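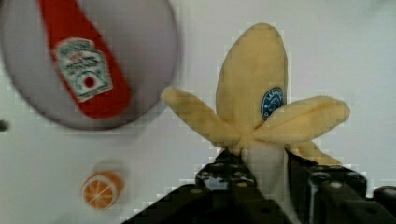

Berenice Jaramillo
Staff Writer, Books

The publisher of the Lostham letters says they will change how we read the poet. I asked its editor what, exactly, would change.

"People will hear her voice," he said. I pointed out that readers have had 17 collections of it. He laughed and moved on to the paper stock.

Plornaro Press plans to print 183 letters in December, translated by a team of four. Only one of them has worked on poetry before. "Letters are plainer," the editor told me. "You don't need a poet for a grocery list." Fair enough, but the sample I was sent has 10 pages on meter and one line about onions.

Who checked the dates? "The family was very helpful," he said. I asked again and got the same answer.

He does admit that the final batch is undated and may not be hers. It will be printed anyway, with a note at the back.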